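Unit 4. Safe and Repeatable Practice in Tabletop Handling

Course notes, Capucine Guillot
Reading before the lab: Keller cell sheet, Workside operator card

4.1 Scope

These notes cover handling tasks with a two-finger gripper on an open table. They set the rules used in our lab for cell entry, grip limits, part placement and record keeping. They do not replace the risk assessment for the cell. If a rule here is looser than the cell sheet, follow the cell sheet.

Three terms are used throughout. The operator starts and stops the run. The observer watches the table and keeps a hand near the stop button. The work area is everything the arm can reach, including the space behind it. One person may not hold both roles while the arm is powered.

4.2 Before power is applied

Check the fingers by eye and by touch. Surface scuffing is acceptable. Cracks, a loose fastener or a finger that rocks in its mount are not, and the finger is replaced before the run. Wear on the inner faces is logged even when it is acceptable, as it changes friction and so the force needed to hold a part.

Clear the work area of cups, tools, cables and phones. Set the speed limit in the controller and read it back aloud to the observer. The Nguyen cell is limited to 200 mm/s for all student work. Do not raise this limit to make up time.

Test the stop button once per session, with the arm moving and the gripper empty. A stop that has not been tested counts as a stop that does not work.

4.3 Grip force

Use the lowest force that holds the part through the full motion. Begin at 15 N or at the value on the part card, whichever is lower. Raise it one step at a time and repeat the lift after each step. Stop at 22 N. A part that still slips at that force needs different finger pads or a different approach angle.

Position control alone is not allowed for closed grips. A gripper told to close to a fixed width will apply whatever force it can if the part is wider than expected. Set a force limit as well as a target width, and check that both have been accepted by the controller.

For smooth, rounded parts, the contact area is small. Place the fingers on opposite sides at the widest section, so that the line between the contacts passes close to the center of mass. Contact above or below the widest section tends to push the part out of the grip. In the egg and carton exercise, the approach must also leave finger clearance beside the neighboring cups. 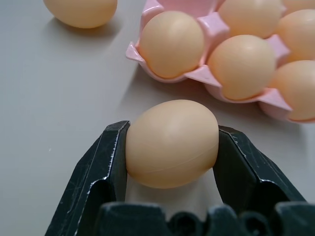 4.4 Placement and release

Lower the part until it is supported, then open. Dropping a part the last few millimeters is a fault, even if it lands correctly. Open only as far as needed to clear the part. Full opening inside a carton can strike the dividers or the part in the next cup.

After release, retract straight up before any sideways motion. If the part moves with the fingers, stop and record the trial as a failed release.

4.5 Recovery

When a part is dropped or jammed, the operator stops the arm first and speaks second. Nobody reaches in until the arm is stopped and the observer has confirmed it. Do not jog the arm to free a jam while a hand is in the work area.

4.6 Records

Each group completes 36 trials under the Fetton protocol. Log the start position, force limit, target width and result for every trial, including aborted ones. Do not delete a failed trial or run an extra one in its place. Any change to fingers, pads or speed starts a new log sheet.

Submit the log sheets with the signed operator card. Sheets without a recorded stop test are returned unmarked.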